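Unberg Library Opens Summer Reading Program With Focus on Romance and Mystery

Friday, June 24, 2022

The Unberg Public Library has opened registration for its summer reading program for adults, which this year is devoted to romance, cozy mystery and other popular fiction. The program is open to all holders of a valid library card and carries no fee. Registration may be completed at the front desk or through the library's website.

Participants will receive a printed reading log and a list of 19 recommended titles selected by the adult services department. The list includes contemporary romance, historical romance, small-town mysteries and several novels that combine the two forms. Readers are free to substitute any work of fiction from the library's collection, including audiobooks and large-print editions.

The library has offered a summer program for children for many years. The adult program began as a trial and was placed on the regular calendar after requests from patrons. Popular fiction accounted for a large share of checkouts last year, and the department ordered additional copies of the most requested titles in May to reduce waiting times. Patrons who already have a hold on a recommended title will keep their place in line.

Two discussion groups will meet during the program. The romance group will meet in the evening and the mystery group in the late morning. Each group will read two books in common, and members will choose the second by vote at the first meeting. Copies of the first selection are available now at the circulation desk and may be borrowed for the full length of the group's reading period. Patrons may join both groups if space allows.

The first selection for the romance group is a novel set in a seaside hotel during the off-season, in which a bookkeeper and a piano tuner are obliged to share the only heated wing. The mystery group will begin with the opening volume of a series about a retired ferry pilot who takes over a failing tea shop. Both books are suitable for readers who are new to these kinds of fiction. Discussion questions will be handed out at the meetings and will also be posted online afterward.

Both groups will meet at the Grorkance Building, next to the main library. The second-floor meeting room will be used for the romance group, and the smaller reading room on the ground floor for the mystery group. An elevator is available from the side entrance. Patrons who need a sign language interpreter or other assistance are asked to notify the library at least one week before the meeting they plan to attend.

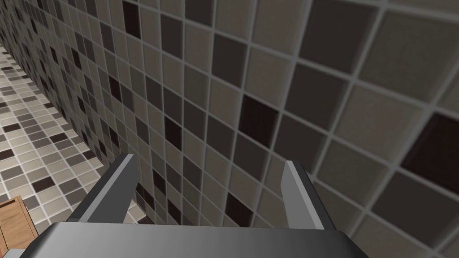
Wall tiles in beige, gray and dark brown. Computer rendering.

The program is supported in part by a grant from the Vuorinen Fund for Reading, which assists public libraries in the region with the purchase of fiction. The grant covers the cost of the additional copies, the printed logs and the materials for the discussion groups. Books bought under the grant will remain in the permanent collection when the program ends.

The library's collection of popular fiction has grown steadily. The romance section now holds 1448 titles in print, not counting donated paperbacks, which are shelved separately and may be borrowed without being checked out. Patrons are asked to return these paperbacks when they have finished with them, or to leave another in exchange. Donations in good condition are accepted at the front desk during regular hours. The library is not able to accept textbooks, encyclopedias or magazines.

Electronic books and audiobooks on the recommended list may be borrowed through the Brostar reading app, which is free to cardholders. A library card number and PIN are required to sign in. The number of electronic copies is limited by license, and holds may be placed in the app in the usual way. Patrons who have not used the app before may ask for help at the reference desk. Appointments are not required, although the desk is often busy in the middle of the day.

Participants who complete five books and return their logs will receive a canvas book bag and will be entered in a drawing for gift certificates to local bookstores. Logs may be returned to either the front desk or the outside book drop. Only one log per person will be entered in the drawing. Library employees and members of their households may take part in the program but are not eligible for the drawing.

Books finished before a patron registered may not be counted. Titles read for the discussion groups do count toward the total, as do books borrowed from other libraries or purchased by the reader. Rereading a favorite is permitted. Participants are encouraged, but not required, to write a short comment on each book. With the reader's permission, selected comments will be displayed beside the new fiction shelves, identified by first name only.

Participants may also nominate books for next year's list by filling out the card at the back of the reading log. Nominations should give the title and author and, where possible, a sentence or two on why the book is recommended. The adult services department reviews all nominations but is unable to reply to each one. Books that are out of print or not available through the library's regular suppliers may be considered for the electronic collection instead.

Readers under the age of 18 should register for the teen program, which has its own list and its own prizes. Registration forms for the teen and children's programs are available in the youth services area. Families may register together at the front desk, and a single visit is sufficient for all members of a household who already have cards. New cards are issued on the same day with proof of address.

The full list of recommended titles, the meeting dates for both discussion groups and the rules for the drawing are posted on the events page of the library's website. Printed copies are available at the front desk on request. Questions about the program may be directed to the adult services department by telephone or in person during regular library hours.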